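Hanging Paper and Light Shelves on Smooth Panels
Workshop notes, Mumar Home Pages. Revised 11 Apr 2019

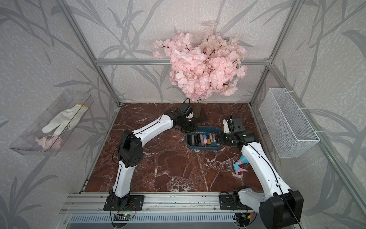
Wallpaper is made for plaster. On coated board, melamine, painted metal or old gloss paint, the paste has nothing to soak into, and it skins over at the edges while the middle stays soft. Most lifted seams come from this. The steps below apply to any hard, non-absorbent panel up to door size.

Cleaning
Wash the panel with warm water and a little dish soap, then rinse twice with plain water. Soap film weakens paste as much as grease does. Wipe down with denatured alcohol on a lint-free cloth and leave the windows open. Do not use furniture polish remover; several kinds leave a wax behind.

Keying the surface
Sand with 120 grit on a flat block, straight strokes, until the shine is gone. Vacuum, then wipe with a barely damp cloth. Bare metal gets a bonding primer within the hour. Melamine can take the same primer. Let it cure overnight even if the can gives a shorter time.

Matching a pattern
Leaf and branch prints hide small mismatches at the seams, and a mottled ground hides more. Stripes and grids hide none. Check the repeat on the label before cutting. Add one full repeat to each strip and trim at the bottom. Cut all strips from the same roll where possible and number the backs in pencil, with an arrow for the top.

Paste
Use a ready-mixed vinyl-over-vinyl adhesive. Powder paste is too wet for this job. Apply a thin, even coat with a short-nap roller, fold the strip paste to paste, and leave it for 5 minutes. Hang from the top. Smooth from the center line outward with a plastic smoother, light pressure. Heavy pressure stretches the paper, and it shrinks back as it dries.

Inside corners
Never wrap a full strip around an inside corner. Cut it so that 1/2 inch turns the corner, then overlap the next strip onto it, hung to a fresh plumb line. Panels that meet at a frame can be trimmed flush with a new blade. Snap the blade after every cut. A dull one drags and leaves a furry edge.

Bubbles
Leave small bubbles until the next day. Most go down. For the rest, slit along a printed line, work in a drop of paste with a fine brush and press flat.

Hanging a light shelf over the paper
Clear plastic shelves and box shelves show every fault in the fixing, including smeared adhesive. Wait 2 days after papering. Screws are better than tape. Adhesive strips grip the paper only, and the paper comes away with the shelf.

1. Mark the holes through the shelf itself.
2. Cut a small cross in the paper at each mark and fold the points back before drilling, so the bit does not wind up the paper.
3. Drill acrylic at low speed with the sheet backed by scrap wood. Make the hole slightly larger than the screw.
4. Fit a soft washer under each head and stop turning when it just begins to spread.

Clean acrylic with soapy water and a soft cloth. Glass cleaner containing ammonia causes fine cracks around the holes.

Reader's note
Nhi Lò writes that on thin panels she replaces plastic anchors with short machine screws and a wide washer on the back. This works well where the back can be reached. Keep the screw short enough that it does not stand proud of the nut.

Storing leftovers
Keep one strip of at least 16 inches, rolled print side out, with the batch number written on the back. Half-used tubs of paste keep until October if the rim is wiped and a sheet of plastic wrap is pressed onto the surface.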